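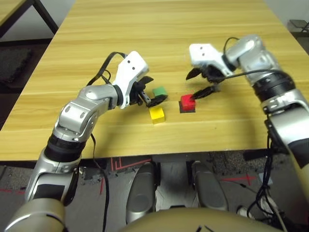

**Adjoa Korletey**
data collection lead, Cosgrove block tasks

Hamish, all, quick one before the afternoon block. Replying inline.

> On Sunday Hamish Paewai wrote:
>
> Can we call the three-cube stack done at 224 episodes? Dradard wants the arms for bag folding. Also are we keeping the fumbles or tossing them?

No, not done. Target is 560, same as in the Brerkdale plan. 224 is what's uploaded, 40 more sitting on the local drive waiting for review.

Order stays red on the dark pad, then green, then yellow. Please don't swap it to save time, the labels asume that order.
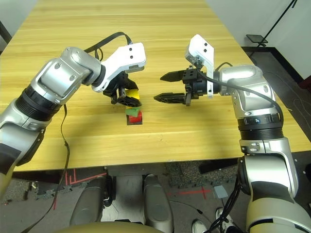 Fumbles: keep them, if the operator recovers in the same episode. Tag "recovery". Toss only if a cube goes off the table or someone reaches in by hand. I went thru one batch last night and 16 had no tag at all, so whoever ran those pls fix.

> Do we vary the start positions every time?

Yes. Yellow and green anywhere both grippers can get to. Last Grelard checkpoint went straight for the same spot every run, wich tells you how much we varied it before.

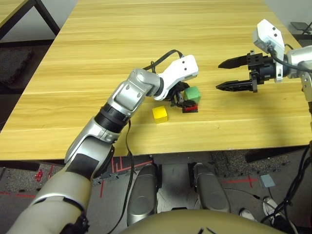
Also slow down on the release. Open, wait a beat, then lift. Half the clips I rejected were people yanking up too early.

Dradard can have the arms after 6pm. Will send the new tag sheet tonight.

Adjoa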